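Four Seasons in Section C
2018-06-07

I have been meaning to write about Ellton for weeks, and then Saturday happened and I couldn't put it off any longer. We're up! My little hometown club, the one that plays behind the feed store and sells coffee out of a trailer, is going to be playing second division soccer in August.

If you're new to this blog, I mostly post about gardening and the occasional long bike ride. Consider this your warning that it's going to be a soccer blog for a while.

The playoff

We needed a draw at Pralent to go up. A draw! Anyone who has followed Ellton for more than a month knows that needing a draw is the worst thing you can ask of this team, and we went one down inside ten minutes from a corner that three of our players watched go past them. I had driven 134 miles to stand in light rain and see that.

But then the second half started and we were a different side. Our left back (who I have been very rude about on this page, sorry) pushed up so high he was basically a winger, and Pralent couldn't figure out who was supposed to pick him up. The equalizer came off his cross and somebody's shin. I don't care whose shin. I've watched the clip so many times now that my phone knows what I want before I open it.

There were 200 of us in the away end, and I think I hugged 40 of them. My voice came back on Tuesday.
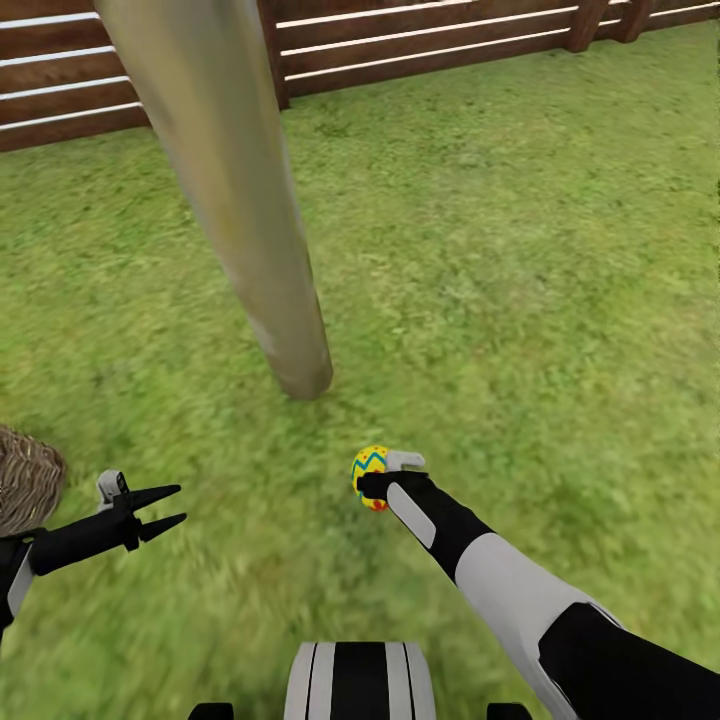 What changed this year

People at work keep asking me how a club that finished next to last in the spring of last year managed this, and I have a lot of thoughts.

The big one is that we finally stopped kicking it long. Under the old coach every goal kick went straight down the middle to a forward who was five foot six and hated it. Now the keeper rolls it out to a center back, and there's a midfielder dropping in to take it off his toes, and suddenly we have the ball at our feet with people ahead of it. It scared me to death in the fall. We gave away two awful goals doing it against Amano and the guy behind me wanted everyone fired. By winter it was the best thing about us.

Fitness is the other one. We scored so many late goals! I used to leave a few minutes early to beat the line out of the parking lot and I had to give that up completely, which my family has opinions about.

And I'd add the home games. They moved the singing section over to Section C, under the low roof, and the noise bounces right back onto the field. It's the same bunch of people making the same racket, but it sounds like twice as many.

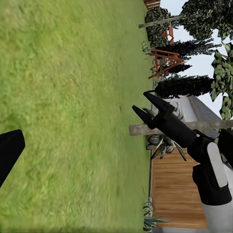

Next season

The schedule isn't out yet, so all of this is guessing, but I am very happy to guess.

Tumine away is the one I want first. It's a proper old ground with the stands right up against the touchline, and there's supposed to be a bakery across the street that opens early on game days. I've wanted to go since I was a kid and we have never once been in the same division.

We need a backup keeper, badly. Ours played every minute this year and he's going to be 30 before the season starts (yes, I know that's young for a keeper, but I worry). I'd also like one more center back who is comfortable with the ball, and I would like us to hang on to our left back, who is now my favorite player and always has been.

Season tickets go on sale at the end of the month. I'm keeping my same seat in Section C, row F, right behind the post. If you're coming to the opener, come say hi, and bring something to sit on, as those benches are still wet from April.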